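Utine Tableware Support
Ticket subject: Plate won't sit flat inside the large black tray
Opened by: Eyerusalem Wubshet
Opened: 17th June
Product: Norkel serving tray, large, black
Status: Closed

Customer message

Hello,

We bought the Norkel large tray in March through your Indton shop, along with the black plates from the same page. The page says the tray holds a plate, a drink and cutlery for one person. I can't get all of that in with the plate lying flat.

If I put the fork in first, on the left, and then the plate on the right, the plate ends up with its edge on the rim of the tray. It rocks when you pick the tray up and on Friday one slid off on the way to the sink. It didn't break. If I put the plate in first and push it well over to the left, it sits flat, but then the cutlery has to go on top of the plate or be carried separately. The tumbler doesn't go in at all in either case unless the fork comes out.

I have three of these trays and they all do the same. Is the tray the wrong size, or are the plates?

The rest of the set is fine.

Support reply 1

Hello Eyerusalem,

Thank you for the details. Before we send anything out, could you check the following?

Turn the tray over and read the size moulded underneath. The large should say 41.
Put the tray on a hard, level surface with nothing in it and press each corner in turn. Note if any corner lifts.
Put the plate in by itself and see whether it lies flat.
Let us have a photo with the tray and the things you normally use with it.

Regards,
Utine Support

Customer reply

All three trays say 41 underneath. No corner lifts on any of them. The plate on its own lies flat in the middle of the tray, and also when pushed up to either short side, as long as it isn't sitting on the rim to start with.

The photo has the cutlery out of the tray and waiting on the left. The plants live on the table the whole time and don't go on the tray.
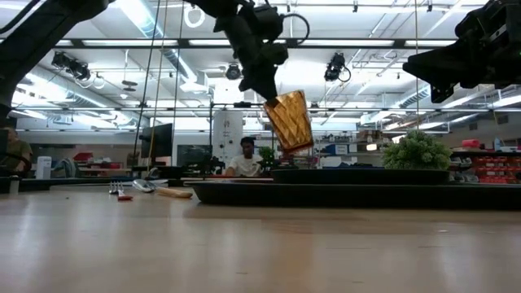 Large tray on the right with the smaller black piece on top; fork and spoon beside it on the tabletop.

The tumblers are the amber ones and I've had them for years. They came from Rowbotham and have nothing to do with your set. I only mention it in case you were going to ask me to measure yours.

I measured the inside of the tray against the plate. With the plate flat and pushed up to the right, the fork fits on the left with 4 mm to spare. So there is room, just not much, and you have to be careful with it. When I lay the fork straight, tines pointing away from me, it works. At any sort of angle the handle pushes the plate up on to the rim. The coloured handles are thicker than the ones on the old forks.

Still no room for the drink. 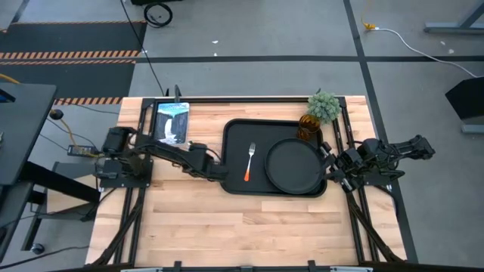

I also tried the spoon with the light wooden handle in place of the fork. It's longer and I couldn't get it to lie straight, so that one is out.

What I'd like to know is whether the smaller plate would leave enough space for the tumbler. I don't mind buying new plates, but I don't want to buy five and find the same thing.

Support reply 2

Hello Eyerusalem,

Your tray is the correct size and there is no fault with it. The plate you have is our large one. The wording on the page was written for the small plate, and the two were listed together with no note to say which was meant. We have asked for the page to be corrected.

With the small plate you gain 13 mm across. We tried it here with one of our forks laid straight on the left, and a tumbler fits in the far right corner behind the plate. We haven't got a Rowbotham tumbler to test, so please measure the base of yours. Anything over 5 cm across will be tight.

We can exchange the large plates for small ones if they are unmarked, or send one small plate for you to try first.

Customer reply

One to try first, please. The bases are just under that.

Support note

One small plate sent, no charge. Customer confirmed by phone that plate, fork and tumbler all go in and the plate lies flat. Remaining plates to be exchanged at the Indton shop. Ticket closed.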